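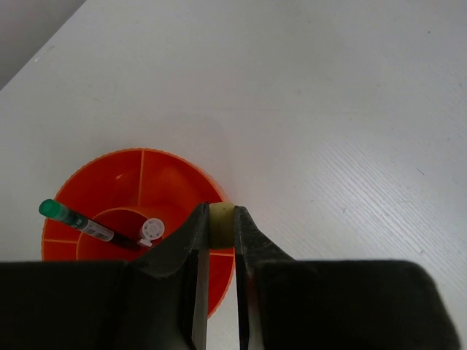

第三章 安装、调校与第一次播放

恭喜,终于到了最好玩的一章!前两章讲开箱清点和安全须知,从现在起您要亲手把 Susell 847 皮带驱动唱盘装起来。第一次装唱盘的朋友请放心,所需工具都在附件袋里,慢慢来,一个晚上足够,装完正好听一面唱片。已经玩过几台唱盘的朋友可以跳着看,但 3.4 节和 3.5 节请读完,847 的唱臂和上一代 Susell 的调法不一样。

本章适用于 2023年7月1日 以后出厂的机型。更早的批次唱臂座外形略有差别,请参看附录二的对照表。

3.1 选择摆放位置

唱盘对位置很挑剔。好位置能让同一张唱片听起来安静许多,低频也更干净,花半个钟头挑地方非常值得。

1. 选一张稳固、平整的桌子或柜子,可用深度不得小于 400 毫米。防尘盖打开时会向后倾,背后还要留出走线的地方。

2. 用手掌在桌面上轻轻按压四角。如果能感到晃动,先处理桌子本身,再放唱盘。唱盘的脚垫能吸收细小的振动,救不了一张摇晃的桌子。

3. 音箱与唱盘尽量不要放在同一个台面上。实在没有别的地方,请把音箱垫上厚实的隔振垫,并让低音单元背对唱盘。

4. 避开阳光直射、暖气片、加湿器和空调出风口。唱片受热会翘,翘了很难恢复。

5. 木地板房间里,靠墙的位置通常比房间中央好。在唱盘旁边正常走几步,感觉一下台面有没有跟着颤。

注意:请勿把唱盘放在功放、路由器或带变压器的设备上方。唱头输出的信号极其微弱,附近的电磁干扰会变成嗡嗡声,后面再怎么排查都很费劲。

3.2 安装底座与调平

1. 双手托住底座两侧,把它放到选好的位置,让唱臂座位于右后方。此时唱臂应当还绑着出厂时的软扎带,先不要解开。

2. 取下电机旁的两颗红色运输螺丝。用附带的六角扳手逆时针旋出,收进附件袋。以后搬家还要用到,千万别扔!

3. 把附带的圆形水平泡放在底座中央。

4. 旋转四只脚垫进行调节。顺时针旋转降低,逆时针旋转升高,每只脚垫的可调范围为 8 毫米。先调前面两只,再调后面两只。

5. 气泡进入中心圆圈后,把水平泡移到底座的左前角和右后角各看一次。三处都居中,就算调好了。

提示:调平看着枯燥,却是整章里回报最高的一步。唱盘一旦水平,后面的防滑力和针压都会听话得多。

警告:若某一只脚垫旋到尽头仍无法调平,请停止旋转,改用硬质薄垫片垫在桌脚下。继续用力会损坏螺纹,这种损坏不在保修范围内。

3.3 安装转盘与皮带

847 使用外圈驱动:皮带套在副盘上,副盘上面再放主盘。第一次套皮带的时候手有点生很正常,多试一两次就会了。

1. 在主轴上滴一滴附带的轴承油,一滴就够。油多了会溢出来,沾到皮带上会打滑。

2. 将副盘对准主轴,缓慢放下。副盘会因为空气阻力一点一点往下沉,请让它自己落到底,不要按压。看着它慢悠悠地降下去,是装这台唱盘的乐趣之一!

3. 戴上附件袋中的薄手套,取出皮带。皮带有磨砂面和光滑面,磨砂面朝内。

4. 先把皮带绕在副盘外缘,再用一根手指把它拉到电机的滑轮上。滑轮有上下两级,细的一级对应 33⅓ 转,粗的一级对应 45 转。日常听密纹唱片请放在细的一级。

5. 用手顺时针转动副盘十圈,确认皮带没有扭转,也没有爬到滑轮边缘上。

6. 放上主盘,再铺上毡垫。毡垫标有 Susell 字样的一面朝下。

注意:皮带上若沾了手指的油脂,请用不掉毛的干布蘸少许异丙醇轻擦,完全晾干后再装。请勿使用滑石粉,网上有不少人推荐这个办法,但粉末会进入轴承。

3.4 安装唱头

标准套装随附一枚 Estex 动磁唱头,出厂时已经装在唱头壳上,角度也已校准,直接插上就能用。自行选配唱头的用户,请先完成第 6 步至第 9 步,再回到第 1 步。

1. 确认唱针保护罩已盖好。整个 3.4 节里,除非步骤明确要求,请始终盖着它。

2. 解开唱臂上的软扎带,把唱臂锁扣扣好。

3. 将唱头壳的定位销朝上,对准唱臂前端的卡口,平直插入。

4. 左手托住唱头壳,右手旋转唱臂前端的锁紧环,直到唱头壳不再松动。手指的力气就够,请勿使用钳子。

5. 从正前方平视唱头壳,它应当与转盘平行。略有偏斜时,松开锁紧环重新对正。
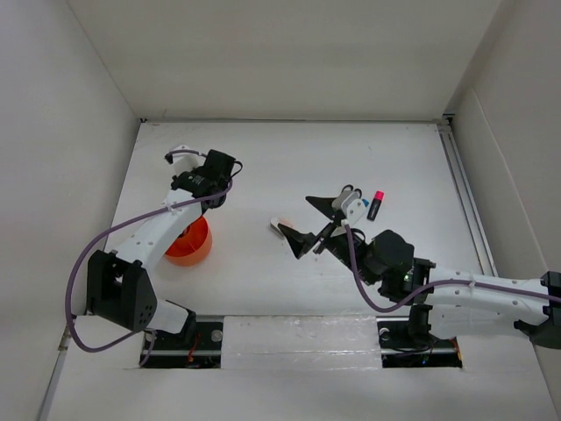
6. 自行安装唱头时,先连接四根细线。颜色对应关系为:白色接左声道正极,蓝色接左声道负极,红色接右声道正极,绿色接右声道负极。用尖嘴镊子夹住金属夹头推入,不要夹着线推。

7. 用两颗螺丝把唱头固定在唱头壳上,先拧到还能前后滑动的程度。

8. 把附带的校准卡套在主轴上,摘下唱针保护罩,将唱针轻轻放到校准卡的内侧圆点。从正前方看,唱头的侧面应与卡上的网格线平行。再把唱针移到外侧圆点检查一遍。两处都平行,位置就对了。

9. 盖回保护罩,交替拧紧两颗螺丝,每次只拧一点。拧完后再到校准卡上复查一次,拧紧的过程常常会把唱头带歪。

警告:校准期间请勿接通电源,也请勿转动转盘。唱针落在校准卡上时转动转盘,会折断针杆。

提示:第一次自己装唱头,可能要来回调上好几遍。别着急,灯光打亮一点,坐下来弄,桌上放一杯茶(放远一点!)。调准以后人声一下子站稳的感觉,真的很让人上瘾。

3.5 调节针压与防滑力

针压太轻,唱针会在沟槽里跳来跳去,伤唱片的程度往往比针压太重更厉害。所以请严格按照唱头说明上的数值来调。随附的 Estex 唱头推荐针压为 1.8 克。

1. 将配重旋入唱臂尾端,刻度一面朝前。

2. 把防滑旋钮调到零。

3. 摘下唱针保护罩,打开唱臂锁扣,放下唱臂升降杆。用手扶住唱头壳的指钩,把唱臂移到唱臂架与转盘之间的空处。

4. 慢慢旋转配重,直到唱臂能自己悬在水平位置,既不上翘也不下沉。这时的状态叫做零平衡。

5. 把唱臂放回唱臂架,扣上锁扣。捏住配重不动,只转动配重前端的刻度环,让零对准唱臂上的标线。

6. 连同刻度环一起转动配重,转到推荐针压的数值。

7. 把防滑旋钮调到与针压相同的数值。

8. 有电子针压秤的用户可以复核一次。测量时请把转盘上的毡垫取下,并让秤面的高度尽量接近唱片表面的高度。

注意:配重上的刻度以克为单位,每小格 0.1 克。更换唱头以后,必须从第 2 步开始重新做一遍,上一枚唱头的数值没有参考意义。

提示:如果播放到唱片内圈时右声道先出现毛刺,可把防滑力稍微加大;左声道先出现毛刺,则稍微减小。每次调一小格,听完一段再动下一次。

3.6 连接唱头放大器

847 本身不带唱头放大电路,需要外接唱头放大器,或者接到带有 PHONO 输入的功放上。下面以套装内的 Dixit 唱头放大器为例。

1. 关闭功放电源,拔下唱盘电源。

2. 用附带的信号线连接唱盘背面的输出端子与 Dixit 的输入端子,红色接右,白色接左。

3. 把信号线旁边那根细细的地线接到 Dixit 背面的接地螺柱上,拧紧。很多人会漏掉它,然后被嗡嗡声折磨一整晚。

4. 用另一组信号线连接 Dixit 的输出端子与功放的 LINE 或 AUX 输入。

5. 把 Dixit 底部的拨动开关拨到 MM 一侧。选配动圈唱头的用户拨到 MC 一侧。

6. 信号线与电源线分开走。两者必须交叉时,让它们成直角相交。

警告:请勿把 Dixit 的输出接到功放的 PHONO 输入。信号会被放大两次,声音严重失真,并可能损坏音箱。

3.7 连接 Altico 应用(可选)

不装应用也完全可以听唱片,这一步请随意。Altico 的用处主要有两个:用手机检查转速,以及记录唱针使用时间。后者非常方便,再也不用在便利贴上画正字了。

1. 在手机上安装 Altico,打开蓝牙。

2. 接通唱盘电源,按住底座左前方的速度键,待指示灯闪烁后松开。

3. 在应用中选择“添加唱盘”,按提示完成配对。

4. 进入“转速”页面,将手机平放在空转盘的毡垫上,让转盘转动一分钟。读数稳定后会显示偏差值。

5. 偏差超出绿色区域时,用附带的小螺丝刀微调底座背面标有“33”的电位器。顺时针变快,逆时针变慢。45 转有单独的电位器,请分别调整。

注意:手机务必放在转盘中央,并取下带磁铁的手机壳。唱臂应留在唱臂架上并扣好锁扣。

3.8 第一次播放

到这里就差最重要的一件事了。挑一张您很熟悉的唱片,最好是闭着眼睛都知道下一句是什么的那种!

1. 把功放音量调到最小,打开 Dixit 和功放的电源。

2. 将唱片放在转盘上,用碳纤维刷在唱片表面轻扫。让转盘转动,刷毛轻触唱片停留两圈,然后慢慢向外移出。

3. 抬起唱臂升降杆,摘下唱针保护罩,打开唱臂锁扣。

4. 用指钩把唱臂移到唱片最外圈的引入槽上方。

5. 放下升降杆,唱臂会在阻尼作用下缓缓下降。

6. 听到轻微的沙沙声以后,再慢慢提高音量。

7. 播放结束后,先抬起升降杆,把唱臂移回唱臂架,扣上锁扣,再按停止键。847 没有自动回臂功能,听完请记得起身,不要让唱针长时间留在内圈空转。

提示:新唱头需要磨合。随附的 Estex 唱头磨合期为 40 小时,前几张唱片听起来可能偏硬、偏薄,低频也有些拘谨。照常听就好,不必放专门的煲机唱片。磨合结束后请重新检查一次针压。

3.9 播放不正常时

转盘不转,指示灯亮:皮带脱落或没有套在滑轮上。断电后取下主盘,按 3.3 节重新安装。

转速忽快忽慢:先看皮带是否沾油,再看皮带有没有扭转。两者都正常时,按 3.7 节检查转速。

持续的嗡嗡声:检查地线是否拧紧。仍有声音时,把 Dixit 移到离功放更远的地方,并把唱盘和功放插在同一个插线板上。

只有一个声道有声音:断电,把唱盘到 Dixit 的左右信号线对调。如果没有声音的一侧跟着换了,问题在唱头或唱头壳的四根细线上,请回到 3.4 节第 6 步检查。如果没有换,问题在 Dixit 之后的线路上。

唱针向内滑或者跳槽:复查零平衡和针压,再用水平泡看一次底座。唱片表面有脏东西也会这样,先换一张干净的试试。

声音发闷,高频很少:唱针上可能积了灰。用附带的小刷子从后向前轻刷,方向只能是从后向前,左右刷或者往回刷都可能折断针杆。

人走过时跳针:桌子或地板在传递振动,参看 3.1 节,换一个靠墙的位置。

3.10 日常保养

每次播放前后各刷一次唱片,播放后刷一次唱针。养成习惯以后连一分钟都用不了。

防尘盖用微湿的软布擦拭,请勿使用含酒精的清洁剂,亚克力会发白。播放时可以盖着,也可以整个取下,两种状态下的声音略有不同,都试试看,喜欢哪种就用哪种。

毡垫容易带静电。冬天干燥时,唱片拿起来会把毡垫一起粘走,用手轻按毡垫边缘再取唱片即可。

皮带每年检查一次,表面出现细裂纹或变得松垮时更换。长时间不用时,请把皮带从滑轮上取下来,松松地放在副盘旁边。像八月这样又潮又热的月份,唱片请竖直存放,不要叠放,也不要塞得太紧。

轴承油每两年补一滴。补油前取下副盘,用不掉毛的布把主轴上的旧油擦净。

搬运唱盘时,依次取下配重、主盘和副盘,盖上唱针保护罩,扣好唱臂锁扣并用软扎带绑紧,最后装回两颗红色运输螺丝。到了新家,从 3.2 节第 2 步重新开始。

选配动圈唱头的负载设置,见第四章。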